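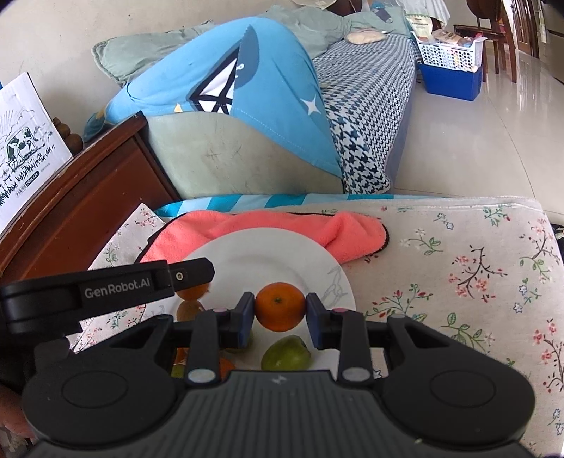

Ticket 425: Desert regions and coast labels change on export
The customer reports that a regional map prepared in Sullus, titled Favdale and Its Southern Marches, displays correctly in the editing window but is altered when exported for print. The map is to accompany a printed roleplaying campaign. The principal fault concerns the desert fill, which is set to a full orange, close to the small mandarin over the white plate, and which leaves the export as a dull brown. A second fault concerns the labels along the southern coast, which move inland and overlap the mountain symbols.

Product: Sullus, desktop edition
Add-on in use: Wollodix terrain brushes
Opened: 2 Jun 2023
Category: Export and color
Priority: Normal
Status: Closed, with one item referred

Original report

We have drawn a map of the Favdale region on a single canvas. Land, water, relief, roads, borders and labels are on separate layers. The desert south of the river was painted with the Wollodix dune brush over a flat orange fill. On screen the result is as intended. When the map is exported as a print file and opened in any other program, the desert is brown and the dune lines are barely visible. The forest and sea are acceptable. In addition, the curved names along the coast have shifted to the north, and two of them now run across the mountains. Staniforth, our printer, has asked for a corrected file before the July print slot. Please advise whether the map must be redrawn.

First response from Support

Thank you for the report. Redrawing should not be necessary. Please do not flatten the layers, and please keep a copy of the project file in its present state. To allow the matter to be examined, kindly supply the following:

The project file, saved without compression.
The exported print file that shows the fault.
The color setting shown under Document, Output.
The blending mode of the dune layer.
The name of the typeface used for the coast labels.

Customer reply

The files have been uploaded. Output is set to Print, Coated Paper. The dune layer is set to Multiply, at a strength of 79 percent. The typeface came with an older set of map fonts and we no longer have the installer. We also tried an export with the relief layer hidden. The labels moved in the same way, so the mountains do not appear to be involved.

Findings: color

The fault was reproduced by Support with the supplied project file. The flat orange fill, viewed alone, survives conversion with a small loss of brightness. The brown appears when the dune layer is visible. Wollodix brushes store their shading as a dark blue tint, which gives sand a cool shadow on screen. In Multiply mode the blue tint is combined with the orange beneath it. The editing window performs this step in screen color. The export converts each layer to print color first and combines them afterward, and the blue and orange inks together produce a muddy brown across the whole region.

The forest and sea are less affected, as a blue tint over green or blue remains within the same family of color.

Steps provided to the customer

1. Open the Layers panel and select the dune layer.
2. Choose Layer, Tint, and change the brush tint from Cool Shadow to Warm Shadow.
3. Reduce the strength of the layer from 79 to 10 percent, then raise it gradually until the dune lines can be read clearly.
4. Select Document, Output, and turn on Combine Layers Before Conversion.
5. Export the desert region alone as a test before exporting the full map.

Step 4 increases export time on large canvases. The program may seem to stop while the relief layer is being processed. Please allow it to finish.

Customer reply

The desert is now orange in the exported file. The dune lines are a little softer than before – we can accept that. The borders, which are dashed and drawn in dark red, are also easier to read than they were. The labels are unchanged and still sit too far north.

Findings: labels

The coast labels are set along curved paths. The typeface supplied with the project contains an incorrect baseline value. The editing window ignores the value and places each letter directly on the path. The export follows it, and the letters are raised above the path by a fixed distance. On straight labels, such as the town names, the difference is small enough to pass unnoticed. Along the coast the paths are drawn close to the mountain foothills, and the names collide with them.

Two remedies are available. The customer may replace the typeface, or may convert the coast labels to shapes before export. Conversion preserves the present appearance but prevents later changes to the spelling of any name. Support recommends that a copy of the label layer be kept, hidden, for that reason.

Customer reply

We have converted the coast labels to shapes and kept the hidden copy as advised. All names are now in their proper places. Staniforth has received the new file and has confirmed that it opens without warnings. We would ask that the editing window be changed to show the same result as the export, so that faults of this kind can be seen earlier.

Closing note

The request for a matching preview has been referred to the development group under the heading Print Preview, Layer Order. No release has been assigned. The default tint of the dune brush is set by the publisher of Wollodix, to whom a copy of the color findings has been sent. The customer may reopen this ticket by replying to the most recent message. The uploaded project file will be kept until the end of July and then deleted.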